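August 31, 2026

Day three on the road to Clirnport, and my feet have finally stopped complaining!

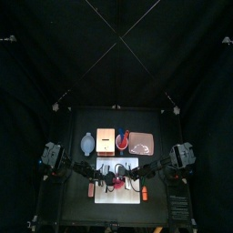

How far do we walk each day? It depends on the heat and on where the next village can put us up, and today it came to 47 laps of my beads plus the whole stretch along the river, which is how I've started measuring things. Peter Kováčik keeps proper distances in his notebook. I prefer the beads.

We left Ketitz before sunrise. The bell at the chapel was still ringing when we went past the last houses, and a woman in slippers came out to her gate and handed us a bag of plums without saying much. Plums! I ate most of mine before the first hill. The road climbs right away after the village, and the line of us stretched out so far that I could hear the singing at the front about half a verse ahead of the singing at the back. Somehow the two never joined up, and I loved it anyway.

I want to write down the hill properly before I forget it. It's the one the older pilgrims call the Asking Hill, and you're supposed to carry one request up it and not talk until you get to the cross at the top. I carried Mom's hip operation. It's a long way to stay quiet when you're me. By the second bend I had also started asking for my cousin's exam, and then for rain for the farms (everything is so yellow along here), and then I had to pull myself back to Mom. At the top there's a plain iron cross and a stone bench, and people just stood there with their hats off, catching their breath. Then somebody opened a thermos and the talking came back all at once.

Meriem Fawzy walked with me most of the morning after that. She isn't Christian – she's a Muslim from Chraibi who wanted to see how we do it, and she did a long pilgrimage walk of her own in June with her aunts. We compared everything. Blisters, songs, what people give you at the side of the road. She said strangers there wouldn't let her pass without tea, and she'd had so much by evening that she couldn't sleep. When it was time for her noon prayer she went a little way off under the walnut trees, and a few of us sat down and waited, and Father had us say the Angelus there too. It was so peaceful, the two things going on in the same bit of shade. I'd like to remember that longer than anything else from today.

Lunch was in Oltano, in the parish hall. The sign by the door says the church was started 340 years ago and burned down twice, and they've kept one of the black beams over the side altar. I put my hand on it. The parish had made lentil soup and flat bread for 200 people and we ate every bit of it, and then they brought out poppy seed cake and I had two pieces and wrapped up a third for later (squashed now, still good). An old man at our table has walked this road 5 times and told us which farms have the friendly dogs. He's waiting until his knee is better and then he means to go again.

The afternoon was hard, I'll admit. No shade after the mill, and the singing pretty much stopped. Peter began a litany and his voice cracked and he went right on with it, very loud, and pretty soon we were all shouting the responses back at him like kids on a school bus. It got us to the bridge. We took our shoes off there and sat with our feet in the river, and I don't think I've ever been so happy about cold water in my life.

Evening prayer was outside in the schoolyard where we're sleeping. The reading was the one about the two walking to Emmaus, and I've heard it so many times, but I had never paid attention to how tired they must have been. All that way, and then they got up and walked back the same night! I kept thinking about that while I was laying out my mat.

Things for tomorrow: tape for the left heel. Fill both bottles before we leave, not just one. Give Meriem back her scarf. Ask Peter for the words to the second evening hymn, the slow one, because I only know the tune and I've been humming it since supper.

Lights are going off now. There's a cricket somewhere right under my window, and the group from Ketitz is still whispering a rosary down the hall. I'm going to try to stay awake until they finish.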